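Mar 3, 2025
Notebook, handheld grippers, box packing rules

Spent the morning with Noura going through the house rules for the two-gripper packing task, the ones we've all been carrying around in our heads since February and which of course turn out different depending on whose head you open. Sawsan thinks a drop is a fail. I've been counting a drop as fine if you pick the thing up again with the gripper. Elias didn't know we had a rule at all! So this is my attempt to get it on paper before the Ellirum people start asking for episodes in bulk.

Rule 1, and I'll fight for this one: no bare hands in the work area between start and stop. If an item rolls off the bed you end the take. You don't reach over and nudge it back with a knuckle. I pulled 20 February takes at random and watched every one for this (coffee went cold, never mind) and found a nudge in three of them. One was me.

Rule 2 is about where you hold things over the box. Wait until the item is over the opening and the box walls aren't going to catch it, then lower, then open. The dryer is the one that gets people, it's long and it's fat at one end, and if the pads are both on the narrow bit the whole thing wants to tip. Keep it upright and let the other gripper stay close by without crossing in front.
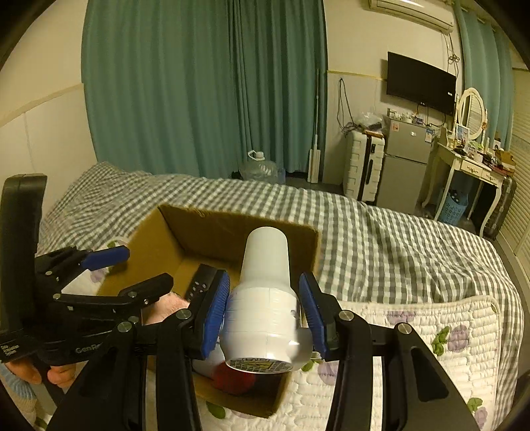
Hair dryer held upright above the box, second gripper at left. Remote already inside.

Noura asked if we should say which item goes first. I said no, she said yes, we went round it twice. Her argument is that if the dryer goes in on top of the small stuff you can't see what's under it any more, and whoever does the labels (Wing-sze, mostly) has to guess. My argument is that real people pack boxes in any stupid order they like, and I want that in the data. We settled on free order, but the operator says the order out loud at the end of the take. Wing-sze hasn't agreed to this yet. Ask her.

Rule 3, two hands. This is the messy one. The old sheet says "use both grippers" and that's all it says, so Elias was doing left, right, left, right like he was climbing a ladder, and Sawsan was doing everything with one and parking the other. Neither is wrong by the sheet! New wording, draft:

Both grippers may hold an item at the same time. Only one goes into the box at a time. The one that's waiting holds its item off the bedding, low, with nothing between it and the box. If the waiting gripper has to move out of the way, it moves back the way it came.

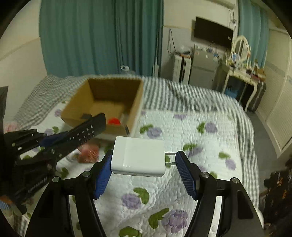

Both grippers loaded: charger just above the quilt, remote on the left one.

I like "low". Elias wanted a number in there and I talked him out of it, people would start thinking about the number and stop thinking about the charger.

Small note on the charger while I remember. Grab it by the body, prongs out to the side is OK, prongs folded is better. Don't squeeze on the prongs. Not writing that up as a rule, it goes under item notes with the other fiddly ones.

Rule 4, the start layout. Every take opens with the box open and clear, and everything in a loose pile on the quilted pad where both grippers can get at it. Loose means loose. Sawsan has a lovely habit of lining things up by size and I had to tell her to stop, she was a bit sad about it. Touching and overlapping is good, a couple of things half under other things is good.
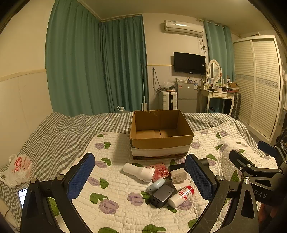
Then both grippers open and pulled back, wait for a beat, say "start". Iman pointed out that we never said how long a beat is, and when she checked the February files it ran anywhere from nothing to the time it takes to scratch your nose. Let's call it one slow breath. If the alignment script still complains we'll go back to counting.

Rule 5, background. My first draft said clear the room and everybody laughed at me. It's a bedroom, it has a fridge and a dressing table and a TV and suitcases in it, and it's staying that way. What I do want is that nothing moves back there during a take. No opening the wardrobe, no walking through. People's own phones go in a pocket.

Where we stand on counts: 1,112 takes total up to the end of February, 411 of them two-gripper packing. I want to recheck the first 100 of those 411 against the new rules before we decide what to do about the rest. Noura says she'll take half if I take the half with the bad audio. Deal, I guess.

Still open:

Drops. Sawsan and I are meeting in the middle – a drop inside the box counts as a place, a drop on the bed can be retried once, a drop on the floor ends it. Needs Iman's OK.

Pads. Do we say anything about wiping them? Mine were getting slick by the afternoon and I couldn't tell you if that's dust or hand cream off the bottles. Ask Elias what he used last time.

Retakes. Number them as new takes, keep the bad one, never overwrite. I thought this was obvious. See take 411.

Wing-sze gets the typed version tomorrow, I need to fix the wording on rule 3 first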